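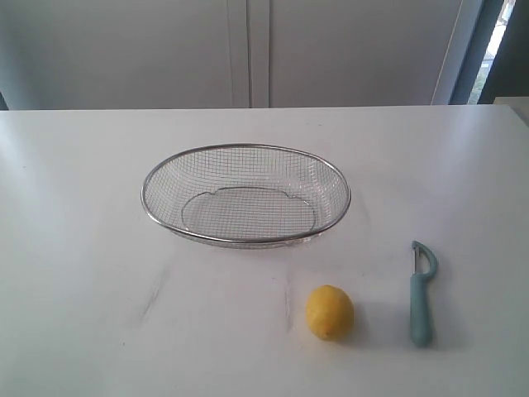
My Monday goes to teaching a machine about lemons. The plan at Yorath calls for 20 runs before lunch, and every run is me moving a lemon the way I'd like it moved.

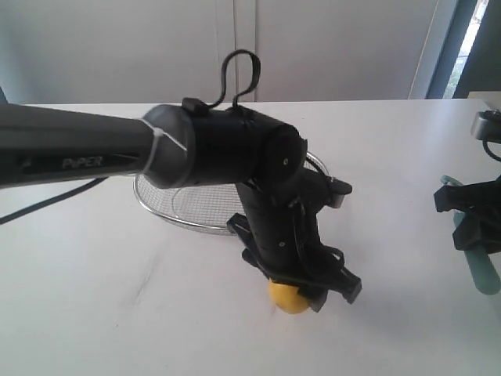 I used to throw out the clumsy ones. Then the model learned from 15 perfect grabs and panicked at its first bad angle. Keep the fumbles, I say, so long as you fix them on tape.

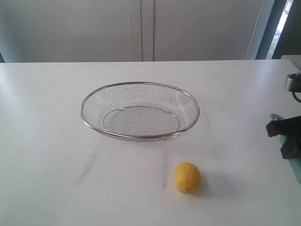
Should you shift the basket between runs?
Every time, even an inch. Otherwise it learns your table and forgets the lemon.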